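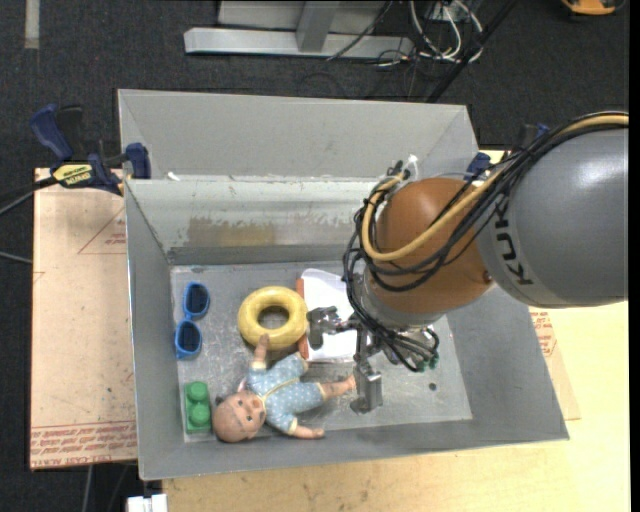
Applications for the Hullora Trust's engineering bursaries open again in February, and the rules have changed enough that past applicants should read this item before sending in an old form. The bursaries support people in Flulham and the villages nearby who want to start or finish a technical course and can't meet the full cost. The course can be in anything from plumbing to work with an industrial arm with KUKA down its side and a thick bundle of black cables over the top, so long as it leads to a recognised qualification. Short hobby courses are still not covered.

The Trust will make 30 awards this year. Each one pays the college's fees directly, plus 200 pounds a term to the student for travel, tools, boots or childcare. We no longer ask for receipts for the termly payment. Collecting them took up a good deal of office time and several students told us they had gone without things they needed for fear of buying the wrong item.

The upper age limit has gone. It was set when the Trust was mainly helping school leavers, and in recent years we have turned away people in their forties and fifties who had been made redundant and wanted to retrain. There is no lower limit either, but anyone under 18 needs a parent or guardian to sign the last page.

The household income test stays. Last year's form asked for three months of bank statements from every adult in the home, and many people gave up at that point. This year one document is enough: a benefit letter, a payslip or a tax return. If you are self-employed and your accounts are not finished, send what you have with a short note.

Nandi Buthelezi runs the bursary scheme and reads every form that comes in. She would like applicants to spend less time on the personal statement. "We don't need your whole life," she says. "Tell us which course, why that one, and what would stop you finishing it. Half a page is plenty." Statements can be handwritten. They can also be recorded as a voice message if writing is difficult, and the office will type it up and send you a copy to check.

The Aliyu fund, which was set up by a family gift and has been run separately until now, is being brought into the same process. It pays for 10 of the awards and is kept for people who have been in care. You don't need to fill in a second form, just tick the box on page two. Ticking it does not take you out of the main scheme, and your college will not be told which fund the money came from.

Students already holding a bursary do not have to reapply. Your award carries on until the end of your course provided the college confirms you are attending. If you have had to pause for illness or family reasons, ring the office and we will hold the place for up to a year. Two students did this last year and both are now back on their courses.

We are also looking for a few more mentors. A mentor meets one student for an hour a month, usually in a café or by phone, and should have worked in a trade or technical job at some point. You don't need to be in work now. Lawal Ogbonna, a retired lift engineer, has been a mentor since the scheme began and will answer questions at the drop-in on Friday from 6pm in the library's upstairs room. Forms will be there too – large print on request.

Forms can be collected from the library desk or the Trust office, or we can post one. Please quote reference 1502 if you ring, as the same line is used for the hardship grants.

Posted in February by the Hullora Trust office

Comments

M. Farrow: Does a part-time evening course count? Mine is two years instead of one.

Hullora Trust office: Yes, part-time is fine. The termly payment is the same and lasts for both years.

Dee: Glad the receipts have gone. I still have an envelope full of bus tickets.

Kit R: Is the upstairs room the one with the lift? My mum wants to come to the drop-in and she uses a chair.

Hullora Trust office: Yes, the lift is to the left of the main desk.

Contact the office | © Hullora Trust | Privacy | Back to top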